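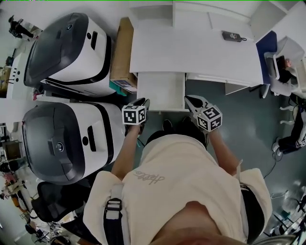 Start | Aktuelles | Protokolle | Technik | Kontakt

Protokoll der Arbeitsbesprechung Handgreifer
Projekt Flindale, Standort Stirken
23. Mai
Beginn 9:15 Uhr, Ende 10:40 Uhr
Anwesend: Aufnahmeteam, Werkstatt, Datenprüfung, Arbeitssicherheit

TOP 1 Protokoll der letzten Sitzung
Ohne Änderungen angenommen. Der offene Punkt zur Beschriftung der Ladegeräte wird auf die nächste Sitzung verschoben.

TOP 2 Störung am linken Greifer
Die Datenprüfung berichtet: Von 3.398 Aufnahmen der laufenden Serie sind 11 unbrauchbar. In allen Fällen springt die errechnete Lage des linken Greifers mitten in der Bewegung zur Seite. Der rechte Greifer zeigt den Fehler nicht.

Die Werkstatt hat den linken Greifer zerlegt. Der Markerwürfel saß nicht mehr fest auf seiner Halterung und ließ sich von Hand verdrehen. Zwei der Schrauben waren ohne Sicherungslack eingesetzt. Der Würfel war im Dezember getauscht worden, im Werkstattbuch fehlt dazu die Gegenzeichnung.

Die Auswertesoftware Rerka hat die Sprünge nicht gemeldet. Der Grenzwert war nach der letzten Aktualisierung auf die Voreinstellung zurückgefallen. Das Aufnahmeteam merkt an, dass der Fehler während der Arbeit nicht spürbar war, die Finger öffneten und schlossen normal.

Beschluss: Die 11 Aufnahmen werden gesperrt und nicht gelöscht. Der Grenzwert wird neu gesetzt und steht künftig im Startprotokoll. Vor jeder Schicht wird der Sitz beider Würfel von Hand geprüft. Neue Schrauben nur mit Lack.
Zuständig: Werkstatt, Datenprüfung

TOP 3 Beinaheunfall am Durchgang
Beim Zurücktreten mit beiden Greifern in den Händen ist eine Person aus dem Aufnahmeteam mit dem Fuß an einem Kabel hängen geblieben. Kein Sturz, keine Verletzung. Ein Greifer schlug gegen ein Gehäuse, eine Fingerspitze hat eine Kerbe und wird ersetzt.

Die Arbeitssicherheit stellt fest, dass man mit zwei Greifern keine Hand zum Festhalten frei hat und den Boden direkt vor sich schlecht sieht. Über eine zweite Person als Begleitung wurde länger gesprochen. Das Aufnahmeteam hält das bei der jetzigen Besetzung für nicht machbar.

Beschluss: Kabel im Laufbereich werden abgedeckt oder an der Wand geführt. Arbeiten am Boden während einer Aufnahme nur nach Zuruf und mit Aufnahmestopp. Die Frage der Begleitperson wird nach vier Wochen neu beraten.
Zuständig: Arbeitssicherheit, Aufnahmeteam

TOP 4 Ersatzteile
Die Firma Sowa liefert die bestellten Fingerspitzen voraussichtlich in zwei Wochen. Bis dahin wird aus dem Lagerbestand getauscht. Die Werkstatt bittet darum, gebrauchte Spitzen nicht in die Kiste mit den neuen zurückzulegen.

TOP 5 Verschiedenes
Die Schultergurte sollen nach Gebrauch aufgehängt werden. Der Schlüssel zum Materialschrank fehlt weiterhin.

Nächste Sitzung nach Aushang.

Kommentare (3)

werkbank_sued
Bei uns hatte sich der Würfel auch gelöst. Ein Strich mit Lackstift über Schraube und Halterung hilft, dann sieht man sofort, wenn sich was verdreht hat.

Spätschicht
Gilt die Handprüfung auch nach der Pause oder nur zu Schichtbeginn? Steht oben nicht.

tk
Schlüssel lag in der Teeküche, hängt wieder am Brett.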